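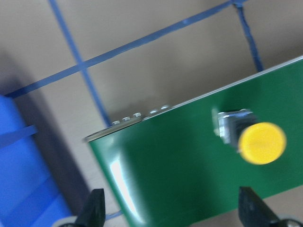
Ticket: label printer prints every second label blank
Product: Verard desk label printer, with Trameo stock program
Status: open, waiting for customer
Opened by: Vratislav Tichý

Good morning,

I write again about the printer in our packing room. We changed to the new roll from Phuthong (200 labels on one roll) in December, and from that time every second label comes out blank. The text on the printed ones is sharp and straight. With the old roll we never had this problem.

What I tried until now:

- Cleaned the print head with the pen from the box.
- Switched off the printer, waited two minutes, switched on again.
- Installed the driver once more from your page.
- Printed the test page from the menu. The test page is good, also on the new roll.

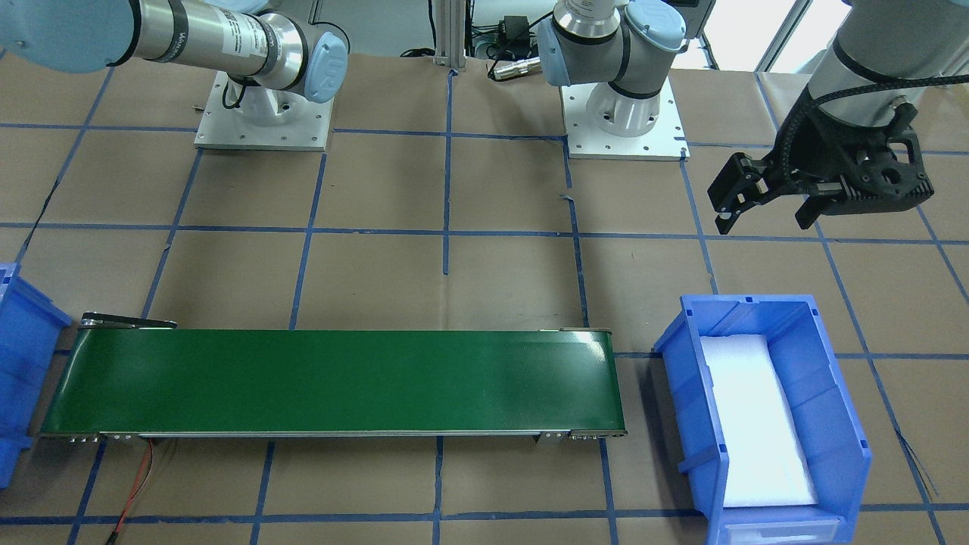 Green belt and blue bins on the brown paper.

Reply from Ferent support, 10:40

Thank you for the clear list. If the test page is good, the sensor is probably fine. Please open Trameo, go to Page setup and tell us the label height and the gap.

Reply from Vratislav Tichý, 13:15

The height was 48 mm and the gap was 2 mm. I measured the new label with a ruler and it is shorter than the old one, so I think the program sends a page which is too long and the printer moves forward one label more. I corrected the height, but after I close Trameo the old value comes back. Is there a place where it must be saved?
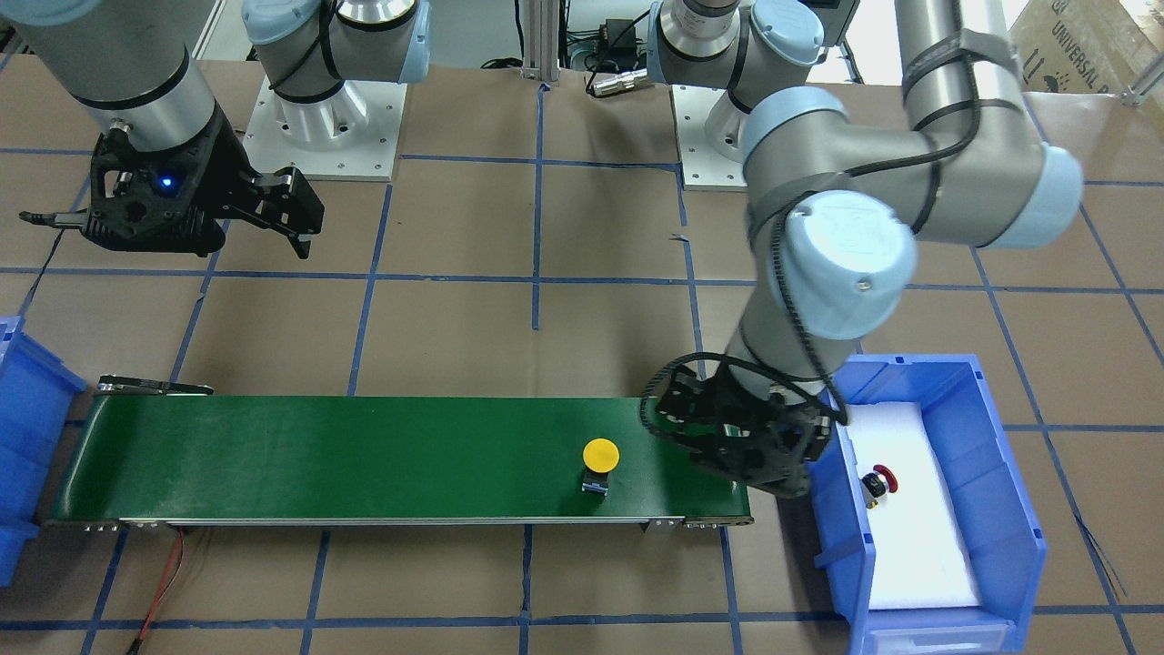
Tile floor with the blue grid lines.

Reply from Ferent support, 14:05

Yes, the value is kept in the template. Open the template, change the height there and choose Save as default. Then run the calibration with the new roll inside.

Reply from Vratislav Tichý, 15:30

I saved the template and ran the calibration. The first labels are all printed, no blank ones. Please leave the ticket open until we finish the roll, I will write then.

Contact support | © Ferent | Back to top
2 comments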